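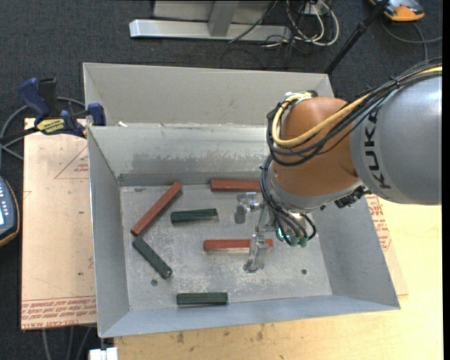 A sorting bin, also called a tote or, in older catalogs, a tray with ambitions, is an open-topped container used to hold loose parts until someone wants them. Most are made of sheet metal. Sloping sides are common and let the contents slide toward the floor of the bin, where they settle at whatever angle they like.

Bar-shaped blocks are a frequent filling in training and testing. They are usually painted in two colors, red and green being traditional, which is hard on the color-blind. Blocks lying flat against a wall are considered the most difficult to pick up - a view shared by anyone who has dropped a pencil behind a desk.

The Brevden pattern, drawn up by Valdis Luik, allows for a load of 30 blocks. Its floor has drain holes, although the manual does not say what is being drained. Scratches on the floor are classed as normal wear. Dents are classed as the customer's.

See also: Crate; Parts tray; Sernden box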